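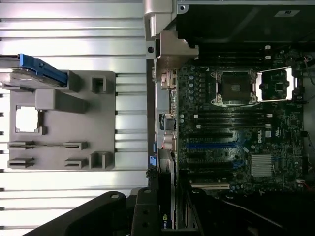

Dell workstation on its side, drive in its blue carrier on the left

What order do I put the parts back in a Dell workstation?

Ksawery Baran
Bought a used Dell desktop workstation from the Deltarent clearance sale for 80 dollars and took it partly apart to clean it. Now I want to put it back together and I'm not sure of the order. The parts I have out are the processor, a stick of memory and a 3.5-inch hard drive in its carrier. The power supply and the board stayed in the case.

My questions are mostly about the processor. Does it go in before the memory or after, and does it matter? There was old dried paste on the heat spreader and I cleaned that off with alcohol. I have new paste, a small tube from Nurmi. Do I put it on before or after the processor is in the socket?

Also, I didn't write down which slot the memory came out of. The slots have white tabs at the ends. Is there a way to tell, or do I just try them? I don't have the manual, it didn't come with one.

The heatsink and fan for the processor are in a separate box and I haven't touched those apart from blowing the dust out. The processor is rated 95 watts if that makes a difference.

Wendelin Fuchs
Order doesn't matter much. I always do CPU, then RAM, then drives. Paste goes on last, right before the heatsink. Just don't force anything.

Ksawery Baran
Thanks. I should add that the case is lying on its side and I can leave it that way as long as I need to. The small parts are in a tray next to it so they don't roll away. The expansion card bracket is folded up and I left it open for now, I wasn't sure if it gets in the way of the heatsink later. The blue covers at the back I left alone. 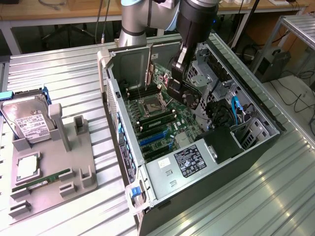 Tyyne Hirvonen
Processor first, while you have the most room for your hands. I've had a couple of these Dells apart and this is how I go about it.

Unplug the power cord and hold the power button for a few seconds. Touch bare metal on the case before you pick up the processor or the memory, and again whenever you've walked away and come back.

Open the lever all the way and lift the metal frame. If there's a plastic cap on the socket, take it off and keep it – you will want it if you ever send the board anywhere. Look at the socket from a low angle with a flashlight. Pins, if it's the kind with pins, should all lean the same way. Hold the processor by its edges, match the corner mark and the notches with the socket, and let it down straight. It should drop in under its own weight. If it sits crooked, lift it out and look again. Don't press on it. Then close the frame and push the lever down. The lever takes some force and that is normal.

Memory next. Open the tabs, line up the notch in the stick with the ridge in the slot, and push down on both ends until the tabs close. For which slot, look for small printing on the board beside them, or look up the service manual by the model number on the case. Dell puts those online as free PDFs. Wrong slots won't hurt anything. The computer may beep at you or run with less memory than it should, and you move the stick.

Paste goes on the top of the processor once it's locked in. A blob the size of a pea in the middle is enough for 95 watts. Set the heatsink straight down and tighten the screws a little at a time, going corner to corner. Plug the fan back in, people forget that one.

The drive can wait until the end. Slide the carrier in until it clicks, then connect power and data. The flat L-shaped plugs only go one way. Close the card bracket after you've checked that whatever card is in there is all the way down in its slot.

Ksawery Baran
That's clear, thank you. Does it need to be the same kind of memory if I add more later? I saw 2 GB sticks at Prirketti for next to nothing.

Tyyne Hirvonen
Same type and preferably the same speed. Some workstations take only ECC memory and some don't take it at all, so read the label on the stick you have before you buy.

Pak-hei Lam
Same thing happened to me, beeped for a whole Saturday. It was the RAM not pushed in far enough on one end.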